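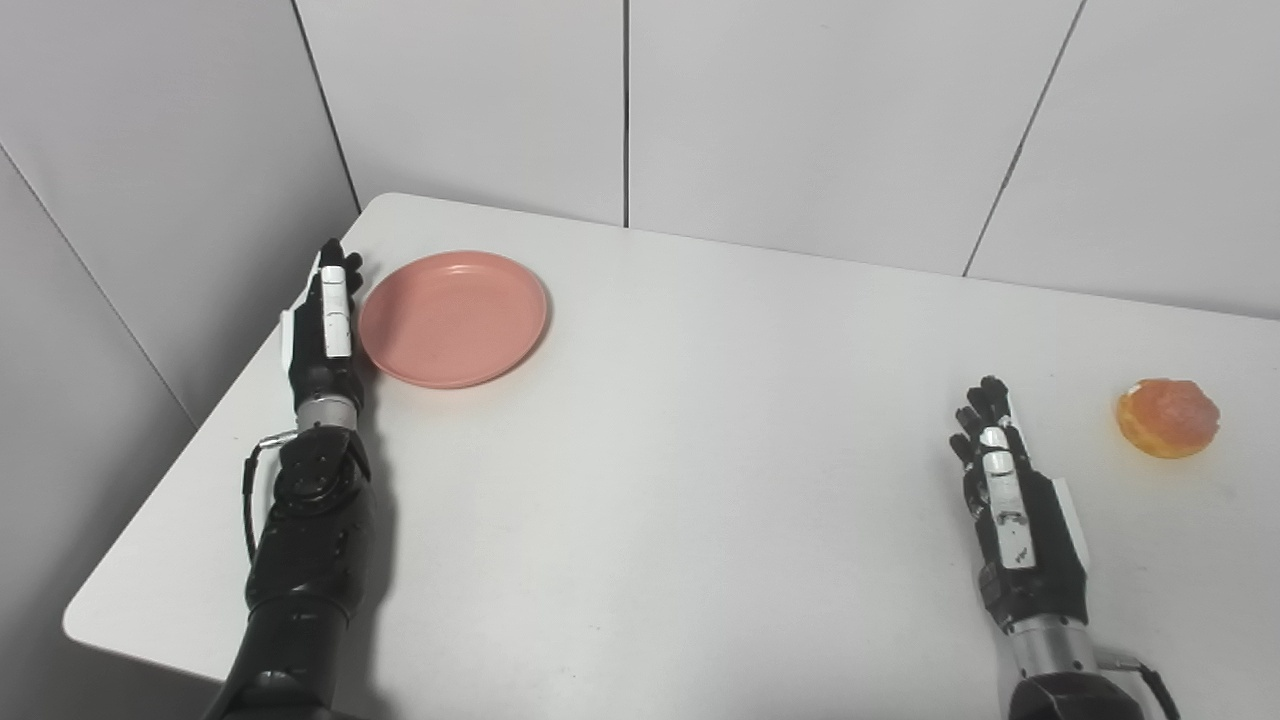 Tips for Setting Up a Two-Arm Kitchen Bench

These notes come from the pick-and-place work at Skarkden, where Lok-yiu Yeh compared 2 table layouts over 600 trials. The task was to move one bun onto one plate.

Keep the plate and the food well apart at the start. With one hand next to each, neither arm has to reach across the other. In the crowded layout most failed trials were elbow contacts, and very few were dropped buns.

Use a shallow plate with a raised rim. The rim gives the hand an edge to find. Flat boards slid when pushed from the side.

Clear everything else off the table. A plain white top helps the vision model find colored items, but a glossy glaze can throw highlights. Dim the overhead light before you retrain anything.

Check the cable loops at both wrists before each run. They need slack through the full turn of the forearm.

Wipe the fingertips every 2 runs. Sugar film changed the grip readings more than finger wear did.

The Nirnerden bench repeated the test with firmer rolls. Its trials were scored separately and are left out of the total.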